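Prasivlow Pro Wrestling ran its first set of streaming tapings at the old Kristiansen Hall in Starnanwood last month, and I was there for both halves with a bad back and a very good seat. The paid crowd was announced at 653, and it felt like more once the bell rang. The place has a low ceiling and everything bounces off it, so even a decent chop sounds like somebody dropped a piano.

They got through 12 matches in one evening, which is a lot of wrestling. Doors opened at 4:30 and I walked back to my car a little before 11. I'd say three of those matches could have been left off and I wouldn't have missed them, but the good stuff was really good.

The big news is the tag team division. The champions dropped the belts in the second match of the night, way earlier than anyone in my row expected, and the new champs came back out in the second half and defended them against the team that had just won the number one contender's match. So that's two title matches for the same belts on one show (they'll air weeks apart, so it'll make more sense at home). The second one was my favorite thing on the card. Over 25 minutes, hardly any stalling, and a finish off the top rope that got the whole left side of the building standing.
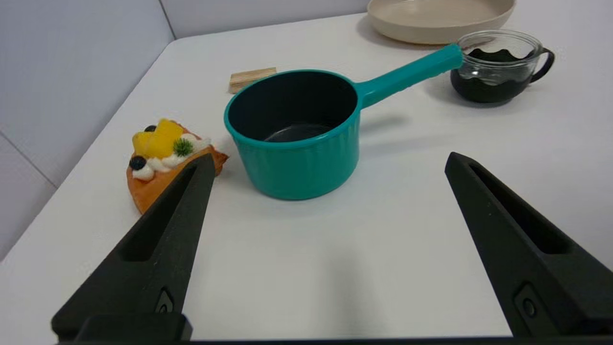 The women's title match was shorter than I wanted. Both of them worked hard, and the challenger is getting huge reactions for somebody who only showed up in May, but it ended with a run-in and you could feel the air go out of the room. I get it, they're building to a rematch. I just don't love paying for the "to be continued" part!

No promos in the ring at all, by the way. There was a ring announcer, a quick hello at the top, and then match, match, match. If they filmed any interviews, they did it in the back and we'll see them when the episodes go up. A couple of the newer guys could have used a microphone, because the crowd had no idea who to boo. One poor fella wrestled eight minutes in near silence and then got a chant going by accident when he tripped on the ring steps.

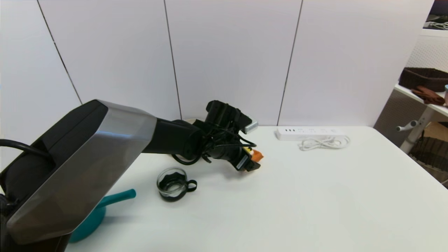

Production was better than I figured it would be. The lights were bright, the entrance music hit on time, and the only real delay came when a turnbuckle pad wouldn't stay on and they had to retie it between matches. The stream is going out through Distatel, and the ring announcer told us the first episode should be up in 2 weeks. They asked us not to post results match by match, so I'm keeping it vague here on who pinned who.

The main event went on late and people were tired, me included. It was a slow, heavy match with a lot of headlocks early on, and it took a while to catch fire. Once it did, though, wow. The last five minutes were as loud as anything all night, and the heavyweight champion left with the belt and a pretty nasty welt across his chest.
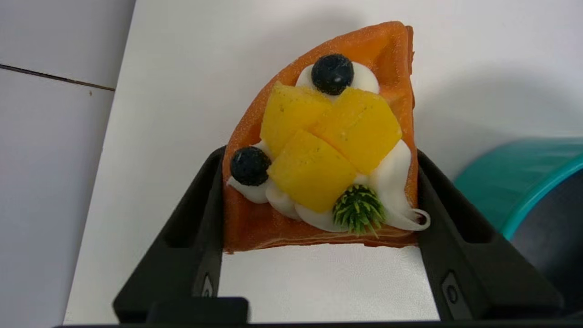 A folded crepe with whipped cream and fruit.

Prasivlow says they'll be back at Kristiansen Hall for another round of tapings this fall. Tickets aren't up yet. If you go, sit on the left side, because the bleachers on the right are murder on your knees.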